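Ticket 555: Packs opened on mobile don't show up in the collection
Product: Stekdale Card League
Status: Resolved
Opened by: Rahel Fuchs
Assigned to: Ferdinand Widmer

Rahel Fuchs wrote:
I bought three Harvest packs last night with 2,000 league coins. The opening animation played for all of them and I saw the cards, including a gold Egan shortstop. The coins are gone but the cards are not in my collection. I'm on the Android app, latest version. I restarted the app and the phone. Same result on a second phone.

Ferdinand Widmer wrote:
Thanks for the report. Please send me your team name and tell me whether the cards show in the desktop client. Don't quick-sell or trade anything until we've looked at it – a trade changes the order of the collection log and makes it harder to read.

Rahel Fuchs wrote:
Team is Lernau Badgers, in the Badgate division. I don't have the desktop client on this computer. I can install it tonight. Nothing has been sold or traded.

Ferdinand Widmer wrote:
I have your account open now. The purchase is recorded and the cards were created on the server, so nothing is lost. They are marked as "pending" and the collection screen hides pending cards. Normally that clears in a few seconds.
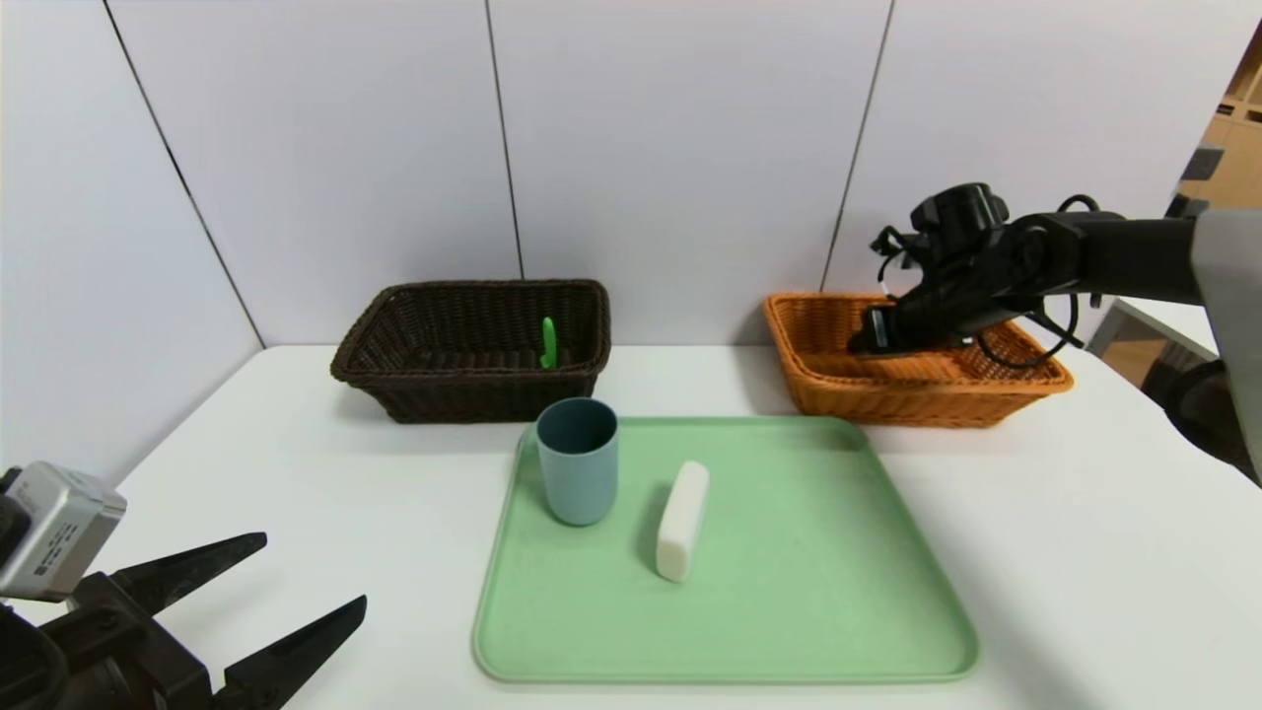

Two other accounts have cards in the same state. All of them opened packs on mobile while a lineup change was still saving. Did you edit your lineup right before you opened the packs?

Rahel Fuchs wrote:
Yes. I moved my catcher down to 9th in the order and went straight to the store from there. I didn't wait for the save icon to go away.

Ferdinand Widmer wrote:
That matches. Passing this to Vinzenz Lanz on the server side.

Vinzenz Lanz wrote:
Reproduced on the test server. If the lineup save finishes after the pack is opened, it writes back the old copy of the roster and the new cards never get their final flag. We had a similar bug in March with auction wins, and that fix didn't cover packs. I ran the repair job on all the affected accounts. A proper fix is in review.

Ferdinand Widmer wrote:
Rahel, please log out, log back in and check again. You may need to clear the card filters too, the app remembers the last one used.

Rahel Fuchs wrote:
All the cards are there now, the Egan one too. Can I put him in tonight's lineup or should I wait for the fix?

Ferdinand Widmer wrote:
You can use him. Until the update is out, wait for the save icon to disappear before you open the store.

Sep 30, 2023 – Fix released in the mobile update. Ticket closed by Ferdinand Widmer.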